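Search products, docs, downloads

Flotach Grasp Planner
Planning and wrist perception for arms that handle thin flat stuff. From Plutura.

Cards, boards, sleeves, trays, packaging blanks. Anything with two big faces and an edge you can hardly get a finger on. Most planners treat these as a skinny box and go for the middle. Flotach goes for the edge or braces the face, picks between the two per item, and replans if the wrist view disagrees with the head view.

What you get
- Planner core (runs on one machine next to the controller, no cloud)
- Wrist and head view fusion, two cameras minimum
- Edge finder for flat parts, works on printed and plain faces
- Hold-and-present routine: bring a card upright to a reader, keep it there till the reader answers or the timer runs out
- Cable keep-out zones, drawn by hand or picked up from the head view
- Log viewer, plays both cameras against the joint trace
- Akbulut bridge for older controllers, seperate download

Updates
Main loop at 54 Hz on the reference machine. Slower with the cable zones on, plan for that. Grasp candidates are capped at 199 per item, you can lower it but don't raise it, the scorer gets no better and the arm just sits there.

Table work
Messy tables are fine. Leave the laptops and chargers where they are, mark what the arm must not touch, teach the reader position once. The planner holds the card by its sides and keeps the printed face clear where it can. If it can't it will say so in the log with a grip code, see the manual under Holds.

Face bracing is the other mode. Fingers flat along the panel, thumb at the side. Good for boards that would bend if you pinched them. 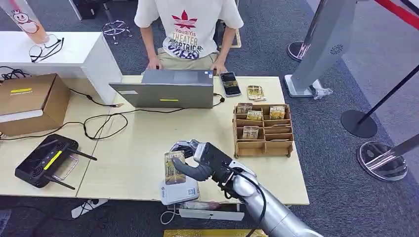

Head view: card upright at the reader.

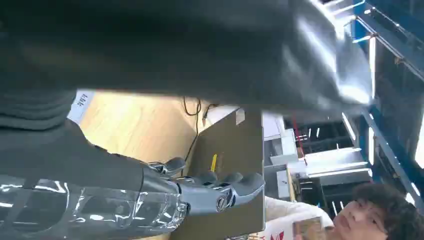

Wrist view: fingers flat along an upright brown board.

Can I run it with only the wrist camera?
You can, but only in single-item mode, and the cable zones have to be drawn by hand. Fusion and automatic replanning need the second view.

Setup
Short version. Install, plug in both cameras, run the calibration card, save. Takes some 17 minutes if the mounts are stiff. Longer if they arent, fix the mounts first. Calibration is stored per arm so don't copy the folder over to another one and expect it to work.

Reader position gets taught by hand. Move the gripper to where the card should be, press store, back off, press store again. The second point is the approach. People skip it and then the card comes in sideways.

Known issues, current release
- Shiny covers near the wrist can throw off the edge finder. Turn on the glare mask.
- Log viewer drops the head track on files over 1000 seconds. Split them.
- Akbulut bridge: stop command arrives late if joint streaming is set to full. Set it to half.
- Hold timer shows in ticks instead of seconds on the status page. Fix due October.

Licensing
Per arm, not per seat. Test license is the full product with the log export switched off. Sold direct or through Etelbridge, same price either way. Schools, ask.

Support
Write to the Flotach desk at Plutura, attach the log and your zone file. Planner questions go to Sorin Lazarević. No zone file, we'll ask for it anyway, so send it first time.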